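Sobia Farooqui
May 25, 2019

Thread on renters' contents cover, as I get asked about it most weeks. I handled household claims for nine years, first at Usano and then at Movitau. I don't sell policies and I don't get paid for any of this.

1/ Your landlord's insurance covers the building. It usually covers the landlord's own items in it too, if the place is let furnished. Your clothes, laptop, bike and sofa are on you.

2/ If you share a house with people you aren't related to, check the wording on locks. Plenty of policies for sharers only pay for theft from your room if someone forced their way in. An unlocked bedroom door and a missing laptop often means no payment.

3/ The sum insured should be what it would cost to replace everything new. Go room by room and write it down. People guess low, and they nearly always forget bedding, coats, pans and what's in the kitchen cupboards.

4/ Guessing low matters. If you insure for half of what you own, some insurers will pay half of any claim, even a small one. Look for the word "average" in the policy. It has a particular meaning there.

5/ A worked case with the names taken out. Escape of water from the flat upstairs. The tenant claimed 763 pounds for a rug, a printer and two pairs of shoes. The excess was 300. She had expected the full amount and was upset, and I understood why, but the figure was on page one of her schedule.

6/ So pick the excess with care. There's normally a compulsory part and a voluntary part, and they are added together. Raising the voluntary part brings the premium down. If you couldn't find that money tomorrow, set it lower.

7/ Go round the kitchen with your tenancy inventory in your hand. Take photos on the day you move in and again when you buy anything big.

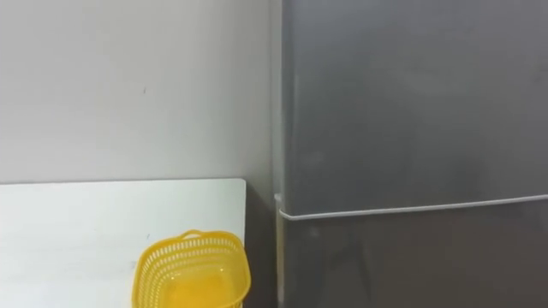 Room corner: fridge, table, yellow basket.

8/ Then sort out which things are yours. If the fridge is on the landlord's inventory, you don't insure it. The food inside it is yours, and many contents policies include freezer food up to a limit. Nimela, where my brother has his policy, puts that limit at 500. Others leave it out altogether, so check.

9/ Single items. Most policies have a limit for any one thing, and above that you have to list it by name. My brother's bike cost 900 and he hadn't listed it. I made him ring up and do it while I was sitting there. It took one phone call.

10/ Things you take outside the home are a separate section, normally optional. Phones, glasses, rings, bikes. If you lose your phone on a train and haven't bought that section, you are not covered.

11/ Accidental damage is also often optional. Basic cover is for fire, theft, flood, escape of water and so on. Tipping tea over your own laptop doesn't count as any of those.

12/ Tell them when you move. I had a claim one December from a man who'd left the insured address in the summer and never updated it. The policy was for a flat he no longer lived in.

13/ Someone has asked about Kakakhel. I've never dealt with them so I can't say. Read the policy booklet before you buy. It should be on the website, and if it isn't, ask them to send it.

14/ Replies are open. Please don't post your policy number.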